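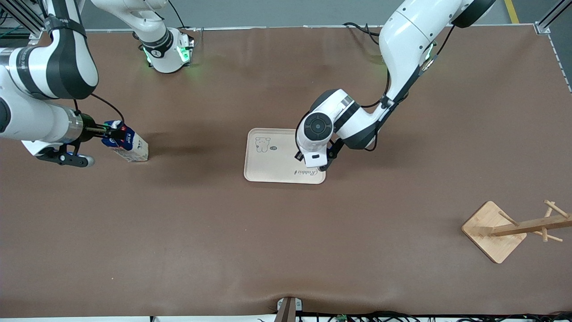
Styliani Tsolakis would like it known that she had no complaint about the old version. She paid for Kunon once, installed it from a disc, and drew with it every working day until the program told her one morning in March that it could not reach the license server. She tried again at lunch. By 4 p.m. she had given up and was redrawing a floor plan by hand.

Home News Features Software Hardware Forum

THE LAST SAVE

What happens to a drawing when the program that made it goes away

Share 75 Comments 7

Kunon was never a famous program. It was a vector drawing tool for people who made diagrams, signs and simple illustrations, and it cost $70 at a time when the big packages cost many times that. It ran on slow computers. It came with a fat printed manual and a library of shapes — arrows, trees, furniture, plumbing parts — that users traded among themselves and added to over the years.

The company behind it, Heinonen, stopped selling it after the owner retired. The name and the code went to Serotico, a larger firm that wanted the shape library for its own online editor. Serotico kept the license server running for a while, then sent an email saying it would be turned off. Many customers had registered with addresses they no longer used, and Tsolakis was one of them.

She draws signs and evacuation plans for schools and clinics. The plans have to be updated whenever a wall moves or a door is blocked, so a file from long ago is as likely to be needed as one from last week. When Kunon stopped opening, she had 2369 drawings in its native format.

Serotico's answer was that customers should have exported their work before the shutdown. It offered a discount on the online editor, which can import Kunon files from the last two versions. Tsolakis had used an earlier one. The editor opened her files as blank pages with the correct paper size.

The problem is an old one, and it is wider than one program. A drawing saved as a picture can be viewed almost anywhere, but it can't be changed very easily. A drawing saved in its own format keeps the layers, the line weights, the grouped objects and the text as text. All of that depends on software that knows how to read it. Open formats such as SVG cover much of the ground today, and most drawing programs can write them. Kunon could too, in its final release, though it flattened the layers and turned dimension lines into loose segments.

Evander Chisholm began taking the Kunon format apart because of his father's model railroad plans. He had no documentation. He made a drawing with a single line in it, saved it, moved the line, saved it again, and compared the two files byte by byte. Then he did the same with a circle, a curve, a fill color. The work took most of a winter.

"Lines were easy," he says. "Text was miserable. They stored the font by its position in the list on your own computer, so if you had installed one more font than I had, all my labels came out in the wrong one."

Chisholm put his notes online, where Marwa Ragab found them. She had already written a converter for a different dead format and had most of the plumbing in place. The two have never met. The tool they built is called Provonent, and it reads a folder of Kunon files and writes SVG with the layers kept as named groups. It has no window and no buttons. The user types a command and waits.

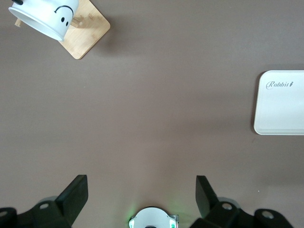 A white mug with a simple face drawn on it in black.

On Tsolakis's collection, the first run converted about 75 percent of the files without an error. The rest failed in ways that turned out to be useful to Ragab. Some used a hatch pattern that Chisholm had never seen. Others had been saved over a network drive and were missing their last few bytes, which Kunon itself had always quietly repaired on opening.

Ragab fixed the hatches in an evening. The truncated files took longer. She decided in the end to have Provonent convert what it could and write a plain text report beside each damaged drawing, listing the objects it had skipped.

"I don't want it to guess," she says. "On an evacuation plan, a guess is a door."

Tsolakis still checks every plan against a printed copy before she sends it out. She keeps the prints in flat drawers and says she had nearly thrown them away twice to make room.

Tapio Riihimäki worked on the original program at Heinonen and wrote the part that saved files. He is friendly about it and a little embarrassed. The format was built in a hurry, he says, and it was supposed to be replaced in the next version, but customers already had files by then. Each release added a new block at the end. He kept no specification because the code was the specification, and the code was sold.

He has since answered Chisholm's questions from memory, at least where he could. One field that had puzzled everyone was a counter for a clip-art feature that was never finished. Provonent now ignores it.

There are ways to lower the risk, none of them new. Houshang Yazdani runs training days for small design offices and gives the same advice at each one. Save the working file. Save an SVG and a PDF next to it on the day the job is finished, while the program still runs and the fonts are still installed. Open both in some other program and look at them. Write the name and version of the software in the job folder. Keep the installer and the license key where someone else in the office can find them.

Few offices do all of it, Yazdani says. The PDF gets made because the client asks for one. The SVG gets skipped because it looks the same on screen and seems like a waste of a minute.

A tougher question is what to do about programs that check in with a server before they start. An installer on a shelf is of no use if it has to call home. Yazdani now tells offices to disconnect a computer from the network once a year and see which programs still open. At one firm with seven paid design tools, two did.

Tsolakis has moved to a free editor for new work. She misses the shape library, and the keyboard shortcuts are different enough that she still reaches for the old ones. Her Kunon computer is under the desk, unplugged, with the disc taped to the side. Ragab has asked her for a few more of the damaged files, and she is going through the folders for them when she has time between jobs.

Share 75 Comments 7

Features Archive Subscribe Contact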